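Lighting a room: notes for session 2

2021-10-07. Bring these with you next time, we go straight on from here.

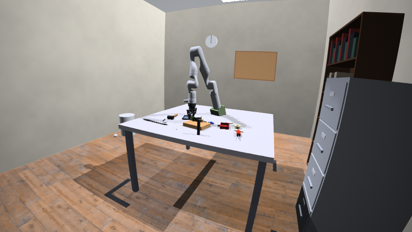 Last time was daylight, so windows, which way they face, what the sky does. Now lamps, and what happens to light once it gets in. Reading was the Folcombe library chapter, if you haven't done it do it before the sketch task.

Soft and hard light

Small source = hard shadow, sharp edge. Big source = soft shadow, blurry edge. Size means size as seen from the thing being lit. A big lamp far away acts small. The sun is huge but so far off it counts as small, hence crisp shadows in July and hardly any under cloud (the cloud is now the source, whole sky of it).

Try at home: bare bulb, hand, wall. Then put a sheet of baking paper between bulb and hand, well clear of the bulb. Watch the edge go.

Bounce

Pale walls send most of the light back. Fresh white paint, almost 80 per cent. Dark green or navy, very little. So same lamp, two rooms, completly different result. Ceiling matters most, people forget it. Floor next. A dark carpet eats light all day.

Colour comes along with the bounce. Red rug near a white wall, pink wall. Worth knowing before you blame the paint.

How much light

Measured in lux, light landing on a surface. Not the same as lumens (what comes out of the lamp). Mixed up every year in the test!!

Rough idea: one 900 lumen bulb in a small bedroom is fine for getting dressed, poor for sewing. Move the lamp closer before you buy a brighter one. Half the distance, four times the light, for a bare bulb anyway. Shades and spots behave differently, see session 3.

The Grurnby flats

Case from the handout pack. 6 flats, same plan, same fittings. Tenants on the north side complained of gloom, south side complained of glare at the table. Both fixed without new wiring:
north - ceilings repainted matt white, lamp moved to the corner so it hit two walls
south - thin blinds, table turned side on to the window

Note matt. Gloss gives you a bright patch where you don't want it.

Glare

Bright thing against dark background. Cure is either dim the bright thing or lighten the background, second is often cheaper. A lamp behind the telly does this.

To do

Draw your own room from above, mark every lamp and window. Shade where it's dark at 9 in the evening. Pencil is fine.
Read the Nerham school pages, skip the bit on costs.
Bring a torch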